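Weekly floor check, handling cell 2, Drendach site
Checked by: Obinna Osagie
Shift: Thursday, before 7 a.m. start

1. Emergency stop within reach of the operator's chair. OK.

2. Cables on floor taped or covered. NOT OK. White cables still in loops between the equipment. Raised in June as well. Zenotden to supply covers.

3. Table clear except for tray and test piece. OK.

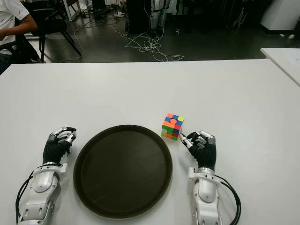

Who stops the cell if something looks wrong?
Anyone on the floor, at any time, without asking the lead hand first.

4. Screws and seams on forearm housings. OK. One screw nipped up on the left.

5. Operator rotation. PARTLY. Packers moved over from the Haugen line are meant to swap between watching and hand packing every 2 hours. Two of them did a full shift watching and reported sore necks and tired eyes. Roster to be fixed by the lead hand.

6. Grip test, cube, slow speed. Log shows 1,933 grips on the counter at start of shift. Service is due every 400, so the last one was missed. Booked with Husix.

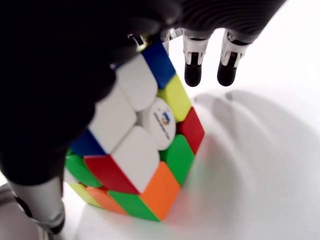 7. Training records. Three people signed off on restart, one still to do it. The old job cards say "packer" and the work is now mostly clearing faults and resetting, so the cards and the pay grade need to be looked at together. Passed to the office, no answer yet.

8. Noise at the chair. OK, normal talking can be heard.

9. Lighting over the table. OK. Glare off the white top was mentioned by afternoon shift, matte mat on order.

Cell may run at slow speed until items 2 and 6 are closed.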